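Home » Newsroom » Press releases » Wultora retires the word "shortly"

Wultora retires the word "shortly" from all customer messages

Barnach, Wed 22 October — Wultora, the furniture delivery company, said today that it will stop telling customers their sofa is arriving shortly. The word has appeared in the company's text messages since its first van left the yard, and in that time it has meant anything from "look out of the window" to "consider a folding chair."

Starting next month, every Wultora message will carry a delivery window, the name of the driver and the number of stops still ahead of yours. If the van is stuck behind a tractor on the Ranard road, the message will say tractor.

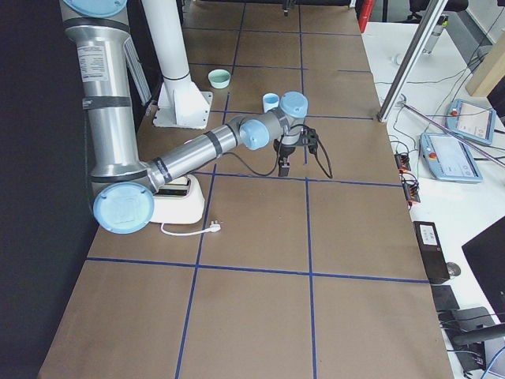 The change follows a trial that began in May with 80 households in Barnach and the villages north of it. Customers were sent plain updates in place of the old ones and invited to complain as usual. Calls to the Wultora help line from those homes fell by 26 percent. One caller rang only to ask whether the tractor had turned off yet.

"We had a style guide with five approved ways of saying 'soon,'" said Seija Ruotsalainen, head of customer service at Wultora. "None of them had a time in it. I wrote two of them myself, and I thought they were rather good."

The new wording was drafted with Juntunen, a small editing firm better known for rewriting parking notices. Its editor Stuart Dawber spent a week riding in delivery vans with a notebook and came back with a list of phrases he would like never to see again, among them "your item is on its journey" and "we're excited to update you."

"It's a wardrobe," Dawber said. "It isn't on a journey. It's in Ranard, under a blanket."
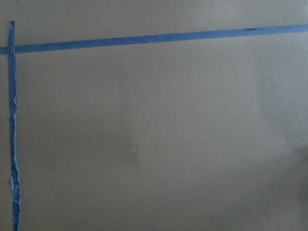

Drivers will also be allowed to write their own short notes, up to a limit of one sentence. Gilberto Agudelo, who runs the northern routes, expects most of them to be about gates.

Existing orders are not affected, except that customers waiting on one will receive a message explaining when it will come. Anyone who preferred the old style can opt back in by letter, and Wultora will reply in due course.

The full list of retired phrases is available on request from the press office. Please allow five working days.

Press contact: Joni Lindqvist, Wultora press office, Barnach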